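Vurano Walk: remote-driven sidewalk episodes in simulation
Data card, revised August
Maintained by Rosário Godinho

Read this before you train on it

Vurano Walk holds 468 episodes of a person steering a simulated delivery robot through a rendered town with a gamepad. The policy is meant to copy the driver. Whether it copies anything worth having is a separate matter, and I have my doubts, listed further down.

The town comes from Niltwood's street pack. It has crossings, plazas, signals and street furniture. I would not call it a city. Roads in many episodes are empty, and a driver who knows that drives differently. 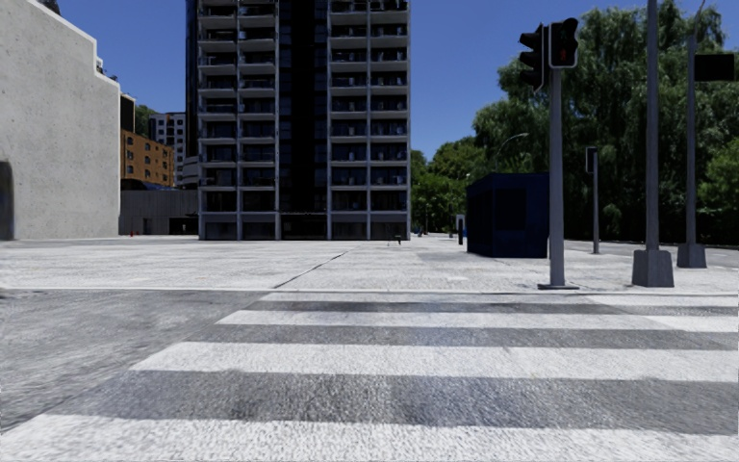 Each episode stores the forward camera view, the stick positions and the robot's pose. Stick input is logged raw. We used to smooth it, until Teresa Vilela showed that smoothing hid every hesitation, and hesitation at a curb is most of what we wanted to record.

How the driving was done

1. The driver gets a goal as an arrow and a distance. No map.
2. Episodes stop at the goal or after 300 seconds.
3. Drivers were told to obey pedestrian signals. Compliance was not checked by the software, so treat "obeyed the signal" as a hope until you have replayed the episode.
4. Corners with poles were driven again by both drivers. Their lines differ a lot, and we kept both.

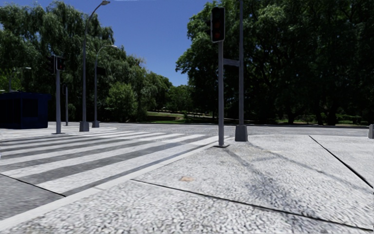
Known problems

Only two people drove. A policy trained here learns two sets of thumbs – one of them cuts corners.

Sun and sky barely change. Shadows are dark, and the early Simões baseline swerved around them as if they were objects. Retraining helped on our test routes. I don't take that as a fix.

Paving looks varied but the robot rolls over all of it the same way. The joints between slabs are texture, with no bump in the physics.
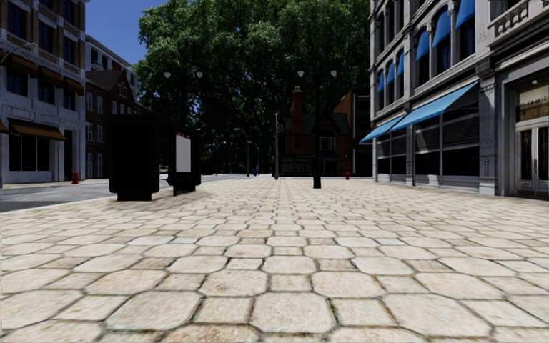 Shopping street, octagonal paving, bus shelter at left.

Splits and use

Two routes are held out. Please don't tune on them. The Drindotel loader reads the folders as they are, but it drops the last step of every episode and I haven't found out why.

Good scores here say the policy can follow these drivers in this town. Anyone claiming more – us included – should show a real curb.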